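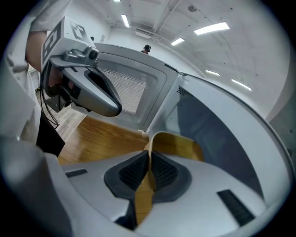
4. Microwave: first use and cleaning

Read section 3 (where to stand it) before this one. Applies to the white Fultar with side-opening door.

4.1 Before switching on

1. Open door fully. Take out all packing, incl. the tape on the turntable.
2. Wipe inside walls with a damp cloth. Drop of washing-up liquid, no scouring pads.
3. Check the vent holes in the body are clear. No tea towels on top, ever.
4. Look at the mesh in the door window. Dents, tears, rust: don't use, ring Nele Eichhorn.
5. Plug straight into the wall. Not an extension lead.

NOTE: the mesh is meant to be there. Do not peel it off, it is not a transport film. (Yes, asked twice.)

4.2 First run

1. Mug of water in the middle of the turntable.
2. Close door untill it clicks.
3. Set 600 W, 65 seconds, start.
4. Take mug out with a cloth. Water should be warm. If stone cold, see 7.2.

CAUTION: never run it empty. Never run it with the door not shut properly.

CAUTION: no foil, no gold-rimmed plates, no sealed jars.

4.3 Door

Open it by the handle side, let it swing, don't lean on it. Leave around 25 cm clear in front of the open door so people carrying plates can get by. Wooden floors: mop up spills straight away, esp. under teh hinge side.

Weekly: wipe door edge and frame, both sides of window. Dry before closing.

4.4 Moving it

Unplug, turntable out, door taped shut. Two people. Lift from underneath, not by the door.

Spare turntables: Dirk Kohlhase, part 31. Last revised April 2021.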